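Zadberg Robotics Club: Frequently Asked Questions

Welcome! If you're thinking about joining us, or your kid is, or you just wandered over from the Stenport Challenge page, these are the things people ask us most. If your question is missing, write to Floarea Ciobanu at the club desk and she'll get back to you (usually the same evening, she's quick).

Who can join?

Anybody in grades nine through twelve, plus students at Davport in their first two years. You don't need to go to any particular school. We have 58 members this year, and a good number of them had never touched a motor before they came.

Do I need to know how to code?

No! We teach Python from the very first line, and the fall sessions are built for beginners. If you already code, great, you'll probably be roped into helping somebody by week two. Plenty of our members hardly code at all and spend their time on wiring, CAD or the arm's mechanics.

When and where do you meet?

Twice a week at 7 in the evening in the Mancuso Building, second floor. The side door stays open until half past. After that, text the number on the door and somebody will come down. The meeting days change each semester, so check the calendar page.

What does it cost?

Dues are 200 dollars for the year, and that covers parts, shop time and the team shirt. Travel to Stenport is extra. If the dues are a problem, tell Floarea and she'll sort it out quietly. Please don't skip joining over money.

What are the teams working on right now?

Two big things. The first is the rover, led by Dong-hyun Ban, which is getting a whole new drivetrain after last year's one ate its own chain. The second is the manipulation team, and that's the one most visitors want to hear about. Jae-in Joo and Soo-ah Noh run it, and the goal for the season is a robot hand that can pick small parts out of a dish and put them where they belong.

Why small parts? Isn't a ball or a cup easier?

Much easier, and we do those first! But the Stenport task calls for mechanical parts, and gears are a wonderful thing to practice on. They lie flat, they overlap, and the teeth give the fingers something to catch on or slip off. The team sets them in a shallow bowl on a padded surface so the hand has a little forgiveness underneath if it comes down too low.
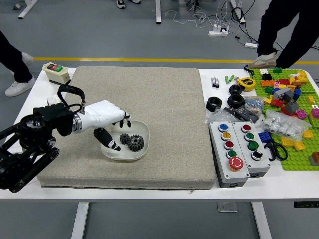

The approach angle is where most of the arguing happens. Jae-in likes to bring the thumb in first and let the fingers follow; Soo-ah wants everything to close together. They each have a branch in the code with their initials on it, and new members get to try both and pick a side. We record every attempt, good and bad, and we're hoping to have 3000 of them logged by March.

Can I work on the hand in my first semester?

Yes, once you've done the safety session with Dong-geon Pyo. It takes one evening. You'll learn where to stand, who calls out before the arm moves, and how to hit the emergency stop without looking for it. After that you can sign up for any open slot.

What should I bring?

A laptop if you have one (we have a few to lend), closed shoes, and something to tie back long hair. Safety glasses are at the door. Snacks are welcome in the hallway — please keep them off the benches.

Can parents or friends come and watch?

Sure, any meeting night. Just check in with whoever is running the session and stay behind the yellow line on the floor while the arm is powered.

How do I sign up?

Fill in the form on the Join page, or just show up and we'll do it on paper. Under-18s need a parent's signature before the safety session.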